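November 30, 2020

People keep asking me if there's a machine that can make a bed yet. I've been following household robotics for a few years, so I'll put down what I know in one place. It's going to take several posts.

1/ Short version: no. There are machines that can do parts of it, slowly, in a room that was set up for them. I haven't seen one I would let loose in a bedroom and walk away from.

2/ Compare it with a shop floor. I work at Flidton, where we pack small hardware parts. We have a Ristari cell on line two that picks boxes off a belt and stacks them on a pallet. It's been running since March and it's good. I have no complaints about it.

3/ But look at what it gets to work with. Same box, same belt, same light, same height. A box doesn't change shape when you pick up one corner. When we changed carton suppliers the cell needed two days of adjustment, and those cartons were the same size on paper.

4/ Cloth is a different problem. You grab one corner and everything else moves. The machine has to find the edge, tell the edge from a fold, and take hold of one layer without taking the one under it.

5/ I went to an open demo day at Fortin to see their towel folder. It folded 14 towels while I stood there. One got dropped and a person put it back on the table. All the towels were the same size and they went in flat.

6/ I asked what happens if you hand it a bath mat. They said please don't hand it a bath mat. Fair enough.

7/ The other thing is time. I make my own bed in under a minute, badly. A good part of the research video I watch is sped up, and you have to look for the little label in the corner that says by how much. I've seen one at 24 times normal speed. Nothing wrong with that, but know what you're looking at.

8/ Then there's the part that doesn't come up much, knowing what "done" is. On our pallet cell, done is a number. Fifty boxes, next pallet. With a bed you have to decide which blanket goes on top, which way the sheet runs, and if a wrinkle matters. My answer and my sister's answer are not the same.

9/ Where I think the progress is: simple two-finger grippers, and a lot of recorded examples of the chore being done in real homes. Real light through real windows, sheets that have been slept in. I'd take that over another perfect demo table.

10/ Two views of the kind of job I mean. Gripper over the bedding, daylight coming in, wrinkles everywhere.

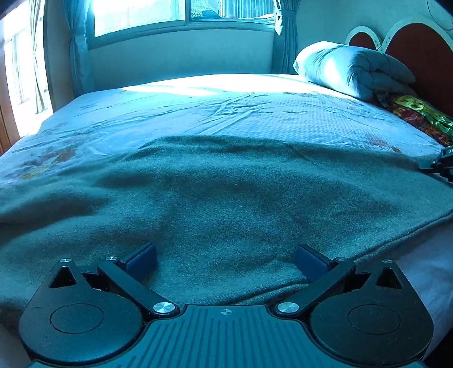
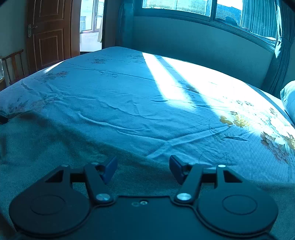

11/ Now think about the order of steps. Covers off or back, sheet pulled straight, covers on again, then the pillows. If the sheet slips loose at step two, a person notices and goes back. A machine has to notice too, and that's still hard.

12/ Cost, because somebody will ask. Jomlow has a small arm kit for $457 that I bought to play with. It can pick up a sock most of the time. It can't match two socks, and it has no idea a sock can be inside out. I like it, but it isn't saving me any work.

13/ So if you're buying for a shop with one product and one belt, I'd say get quotes now – that stuff works. If you're waiting on a bedroom robot, keep making the bed.

14/ I'd guess towels and other flat laundry get there first, then stripping beds, then making them. Fitted sheets last. If you've seen a machine handle a fitted sheet at normal speed, send me the link and I'll add it to this thread.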